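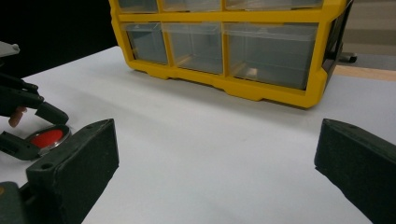
Section 16 of the Tadau handling rules covers shared work areas, and I'll take it first. Before two grippers work at one table, agree which one moves and which one waits. A gripper already holding a part, like the one with the red disc, goes first. Keep fingers off the frame near the jaws once the motion is automatic.

Next, storage. Brarnthorpe wants drawers labeled before a run starts. Mayu Nakajima has the label sheet.

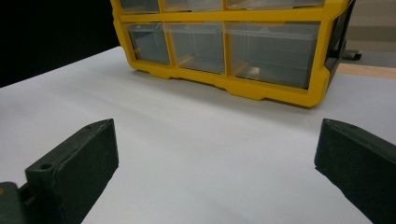 Who can change a speed limit during a run?
Only the cell lead, and the change goes in the log before the restart.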